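Chapter 3
Gathering Examples from Everyday Work

Vanderleia Bragança

After reading this chapter you should be able to plan a small collection of examples, to say what one example must contain, and to decide which recordings to keep.

3.1 Why we begin with people

A robot which learns from examples can only be as good as the examples it is given. In the first two chapters we supposed that these examples were already there, in a folder, with good names. In practice somebody must make them, and this takes more time than the training itself.

In the Rutholm course we begin with household work done by human hands. The person wears a camera on the head and does the task in the usual way. The camera looks where the head is turned, so the hands are normally near the middle of the view. Such a recording does not tell us how strongly the fingers press. It tells us which part of the object is held, where the other hand goes, and how both hands share the work.

Wiping a bucket is a good first task. One hand must hold, the other must wipe, and the object has an inside and an outside. It also has a surface that changes its look when there is soap on it, and this is difficult for many vision systems.
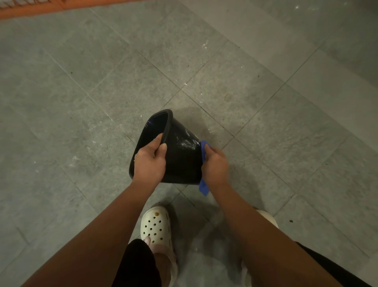 In both views the left hand holds the rim and the right hand works with the blue cloth.

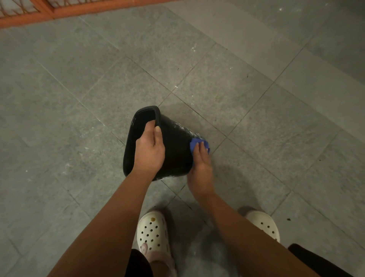 Should the person slow down so that the system can follow the movement?

It is better to work at the normal speed. A slow movement is often a different movement, with extra stops in it, and the system will learn the stops also. If the recording is not sharp enough, change the light or the camera settings first.

3.2 What is one example

We shall call an example the part of a recording from the first touch of the object until the hands leave it. Some authors prefer to cut shorter pieces - one stroke of the cloth, one turn of the bucket. Both ways are possible, but you must choose before you start and write down your choice.

For the exercise at the end of this chapter, each group records 28 examples. Seven of them are put aside and are not used for training. Choose these seven before you look at any result, and do not exchange them later, even when one of them seems to you a bad recording.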